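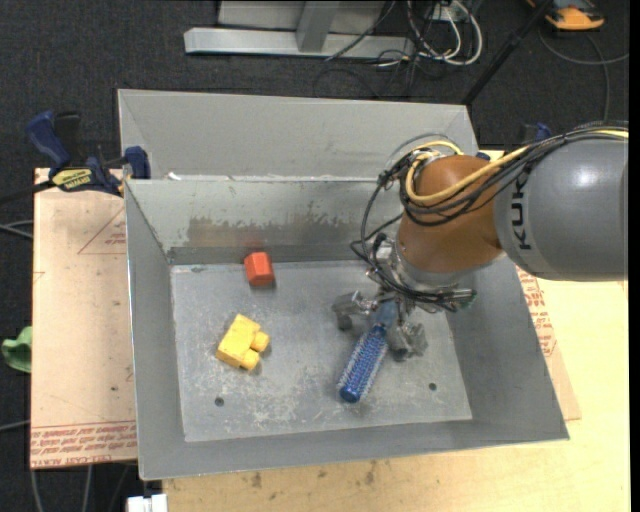 Round hairbrush, yellow toy block and a smaller red-orange block in an open metal bin.

Munis Household Sheets
Sheet 19: Mixed bins, brushes and small hard toys
Compiled by Aleksandra Chmielewska. Revised 13/05/2002.

Scope

This sheet covers emptying, sorting and washing the contents of a flat-bottomed metal bin that has collected small articles from bathroom, bedroom and playroom. It also covers the bin. Soft toys, books and anything with a battery are on other sheets.

Choice of bin

A rectangular bin with a flat bottom and low, straight walls is easier to sort from than a deep tub. Articles lie in one layer and can be picked out without digging. Gray or other plain interiors show up colored parts well, but clear beads and hairpins are hard to see on them. Run a flat hand over the floor of the bin before tipping it out.

Scuffs and white wear marks on the floor of a metal bin are normal and do not affect use. Scratches that catch a fingernail should be rubbed down with fine abrasive paper, working along the scratch. Check the rim and the corner seams at the same time. A burr on the rim will cut a hand sooner or later, and it takes a minute with a file.

Do not line the bin with newspaper if brushes are going into it. Ink transfers to pale bristles and does not wash out fully. A piece of thin cork or non-slip shelf mat, cut 1/4 inch short on each side, keeps the noise down and can be lifted out with the grit on it.

Order of work

Empty the bin onto a light towel on a table. Large articles first, then handle the remainder as follows.

Hair articles to the left: brushes, combs, clips, bands.
Blocks and other rigid toys in the middle.
Unknown parts to the right, in a saucer.

Anything sharp or wet comes off the towel at once. Unknown parts are kept until the end of the month in a labeled envelope. Konrad Cieślak of the Flumum workshop keeps his until December and claims to have matched a dishwasher clip that way, but the envelope gets thick.

Wash hair articles and toys separately, even when they came out of the same bin. Loose hair winds itself around the studs of toy blocks and into the hollow undersides, and it is tedious to remove once dry.

Round hairbrushes

A round brush has rows of bristles set around a barrel, and hair wraps around the barrel below the tips. Pulling it off from the end bends the bristles. Cut it first.

1. Slide the tail of a rat-tail comb, or a blunt knitting needle, under the wrapped hair along one row. Lift until the hair stands clear of the barrel.
2. Cut along the row with small scissors. Keep the lower blade parallel to the barrel.
3. Turn the brush half a turn and repeat if the wrap is thick.
4. Lift the cut hair away with the comb, working outward.
5. Brush out lint with a dry toothbrush, along the rows and then across them.

Washing is done after this, never before. Wet lint packs at the base of the bristles and has to dry before it can be moved.

Use lukewarm water with a teaspoon of mild shampoo to the quart. Plastic barrels without holes may be dipped to the end of the bristle rows and moved back and forth. Vented barrels fill with water, so shake them out afterward and stand them to drain. Wooden brushes are not soaked at all; wipe the barrel with a damp cloth and work the bristles with a damp toothbrush.

Many round brushes have an end cap pressed into the barrel. Water gets in behind it. If the cap is loose, pull it, dry the inside with a twist of cloth, and press it back. If it is tight, leave it alone. A cap that comes off by itself can be held with one drop of clear household cement on the inside of the skirt, left overnight. Do not use cement on a brush that is heated with a dryer, as the joint softens.

The handle is wiped last. Styling spray builds up a dull film on handles, most of it near the barrel where the fingers rest. A cloth with a little rubbing alcohol removes it from most plain plastic. Test at the butt of the handle first. Painted and soft-coated handles should get shampoo solution only.

Dry the brush lying on its side, turned once, or hung by the handle. Standing it barrel up lets the water run into the handle joint. Keep it off radiators.

Bristles bent over by being crushed under heavier articles can sometimes be brought back. Hold the bent rows in hot tap water for a minute, straighten them with the fingers, and then hold them under cold water. Success is fair with nylon. It is poor with natural bristle, and a brush with split or missing rows should be discarded.

Toy blocks

Sort blocks by size before washing. Large blocks for small children can go in a dishpan together. Small ones go into a mesh bag, tied, with room to move.

The same shampoo solution is good enough. For grime around the base of the studs, use a toothbrush with the bristles trimmed to half length. The short bristles are stiff and reach the corner between stud and face. Rinse with the open side of the block down, then up, then down again. Shake out and lay on a towel with the open side down and the edge propped on a pencil.

Solid faceted blocks and similar shapes are simpler, but check the material. Wooden blocks are wiped with a wrung-out cloth and dried at once. If the color comes off on the cloth, stop, and keep that block away from any child who still chews things.

Red and orange toys occasionally leave a faint smear on metal where they have been dragged under load. Rubbing alcohol takes it off. A colored glow on a shiny wall beside a bright toy is only reflection and moves when the toy is moved. This has been scrubbed at in my own house.

Sticker residue: cooking oil for ten minutes, wipe, then wash. Crayon: the same. Ballpoint on yellow plastic is usually permanent.

Discard blocks with cracked studs. The edge of a broken stud is sharp and it will not hold its neighbor anyway.

The bin

Wipe out dry first, with a paintbrush for the corners. Then wash with dish soap and warm water, rinse, and dry immediately with a cloth. Standing water in the corner seams is the usual start of rust. Tilt the bin so that the last of it runs to one corner and take it up with a folded paper towel.

Avoid steel wool. It leaves particles that rust on their own and stain the floor of the bin in small brown points. A nylon pad is sufficient. Bleach should be kept off bare metal.

A wax film helps where blocks are slid around every day. Thin coat of paste wax, wait until it hazes, buff. Let the bin stand empty for 72 hours before putting brushes back, or the bristles take up the smell. Dariusz Zieliński objects that this is excessive, and on a warm, airy shelf it may be.

Putting back

A brush should not go back into the same open bin as the blocks if there is any alternative. A shallow box or a hook on the bathroom wall is better. Where there is only the one bin, reserve one end of it for hair articles with a divider, which can be a strip of hardwood cut to a tight fit across the width. Stand the strip on edge. Round the top edge and seal the wood.

Lay round brushes with the barrel clear of the walls. Resting against a wall for weeks puts a flat on the bristles.

Leave free floor showing. A bin that is filled to the point where the bottom is hidden will be rummaged through, and the light articles go to the corners. When the bottom can no longer be seen, remove something.

Interval

Hair out of the brush: every 7 days, more often for long hair.
Brush wash: monthly.
Blocks: monthly when in use by small children, otherwise when visibly soiled.
Bin: whenever it is empty for any other reason, and at least each December.

Supplies used for this sheet

Rat-tail comb
Small straight scissors
Two old toothbrushes, one trimmed
Mild shampoo
Rubbing alcohol
Dish soap
Mesh bag with drawstring
Nylon pad
Paste wax
Light towel
Fine abrasive paper and a small flat file

Corrections

The previous printing gave a tablespoon of shampoo to the quart for brushes. It should be a teaspoon. Thanks to Teodor Szewczyk, who rinsed for a long time.

See also Sheet 7, Drawer dividers.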